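Tidy-up job stalls on blocks lying against each other
Status: open, workaround in place
Product: Domo task planner
Site: Tanville shop, bench cell

Okay, so this is the third time I've opened a ticket on the tidy-up job and I'm going to try to put everything in one place this time, because the last two got closed as "could not reproduce" and I can reproduce it before my coffee gets cold.

What I'm asking it to do: clear a bin of loose blocks, one at a time, and put them in the empty side. It's a chore. My whole pitch for getting Domo in the shop was that if it could pick up after itself at the bench, we could try it on sorting offcuts, and then maybe (big maybe!) I'd stop arguing with my family about whether a machine will ever put away the toys at home.

What I get: it does fine when the blocks are spread out. Once they end up touching, especially with one lying across another, it goes for the top one, nudges the neighbor, re-plans, and then sits there thinking. The log says "no stable grasp" over and over until it hits the 300 second timeout. Then it parks and reports the job as complete. Complete! With blocks still in there!

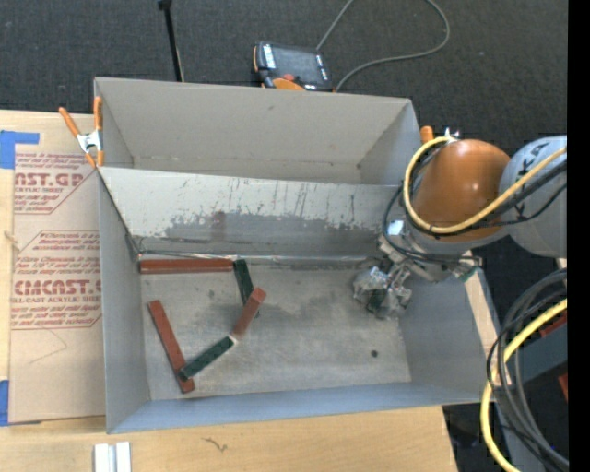 Things I tried, in order:

Restarted the planner. No change.

Went back to the Arroyo build from before the update. It stalls less, but it drops more, so I'm calling that a wash.

Lowered the approach speed. This helped a little with the nudging and made the whole job so slow that I could have done it by hand and swept the floor too.

Turned on "separate first," the setting Tasmont support suggested on the last ticket. I do like this one. It pushes the pile apart before it tries to grab anything. Trouble is, it pushes toward the divider about as often as away from it, and a block lying flat along the foot of the divider is the worst case of all. There's no room for a finger on that side.

Logged 41 runs with the setting on. I'm attaching the whole log this time, including the boring ones, so please look at the good runs too and tell me what's different. I can't see it.

Update, December: Tasmont got back to me and said to raise the retry limit from 2 to 3. I did. Now it stalls for longer. I'm not trying to be a pain, I just don't think retrying the same grab is the fix. A little kid would slide the block out with one finger and then pick it up, and I'd love to see the planner have a go at that.

Workaround for now: I stir the blocks with a stick between runs, with the cell stopped. Yes, I know.

Still need from you: a way to make a timed-out job report as failed, and some idea of whether the sliding move is on the list for the next build. I'm leaving this one open.

Contact support | Copyright Tasmont | Back to top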